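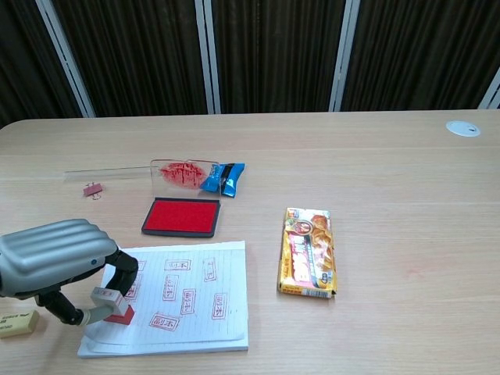 Thiện Giáp put it to us after the first workshop that a copy stamp is only ever half a tool, and that the other half is whatever lies under the paper. We had gone in thinking about ink. The remark sent us back to the desk, to the pads and the table tops, and most of what follows in this section grew out of it.

Figure 3. Red "副本" (duplicate copy) impressions on a lined notepad, with the stamp down on the page. The impressions stand at various orientations.

4.2 Practice impressions and the working surface

Office stamps have a lovely economy to them. Two characters and a thin border tell every later reader that the sheet in hand is a duplicate, and the mark can be read even when it lands crooked. Figure 3 shows this nicely: the impressions on the pad sit at different angles to the ruled lines, and the word survives all of them. For a clerk working through a stack this matters a great deal, as squaring up each sheet takes far longer than the stamping itself.

In the Jullgate office we collected 500 practice impressions on three surfaces: a single sheet on a bare table, a single sheet on a felt mat, and the top page of a lined notepad. The notepad won easily, which delighted us (it is the cheapest of the three!). The pages beneath give a little under the hand, so that a slightly tilted stamp still meets the paper along all four sides of the border. On the bare table, missing corners were the most common fault by a wide margin. On felt the characters came out complete but the border tended to thicken, and older readers in the Diệp group told us they found the heavy border harder on the eyes than a broken one.

Nearly 60 of the notepad impressions overlapped a ruled line in a way that ran through a character. We had expected this to hurt reading. It did not, and we think the reason is simply color: the blue rules on our pads are faint, the stamp ink is red, and readers separated the two with no trouble. Pads with dark gray rules, tried briefly in February, were less forgiving, though we have too few impressions from them to say more.

One further point deserves room here. Experienced stampers in the Vandura archive, whose yearly load is close to ours at 2000 sheets, press straight down and pause before lifting. Newcomers rock the stamp from side to side, hoping to help the ink along, and the result is a doubled edge. A few minutes with a scrap pad cured most of them of it. The scrap pages are also wonderful records in themselves. We kept ours, and the sequence of marks on a page is taken up again in Section 5, where the Drallex pads are compared with ordinary ones.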